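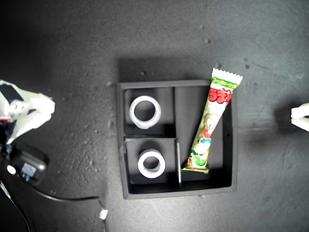
What does Dovine do?
It matches people who are changing careers with someone already working in the job they want, for a 40-minute phone call.

Alina Pîrvu started the company in Roston after leaving a payroll job. "I wanted to talk to one person who did the work," she said. "I sent 16 messages and got one reply."

The first version was a spreadsheet and a shared calendar. Her co-founder, Nelu Dumitrescu, came on in December and built the booking site in his evenings. Members pay $15 a call, and most of that goes to the person giving the advice.

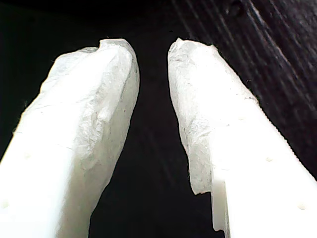 Finding the right callers

Dumitrescu said the hard part is supply. Plenty of people want to ask questions - fewer want to answer them on a weeknight. "We lost a lot of nurses early on," he said. "They were booked at bad hours and they quit. Now they set their own times."

Pîrvu still reads every complaint herself. One member asked for a refund after her caller spent 20 minutes on his own resume.

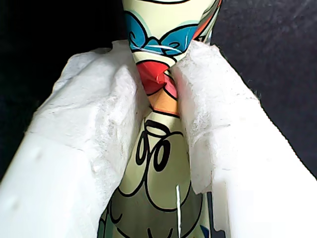

"She got it the same day," Pîrvu said. "Then I called him, and he was fine about it. He still takes calls for us."

The company plans to open in Torside next.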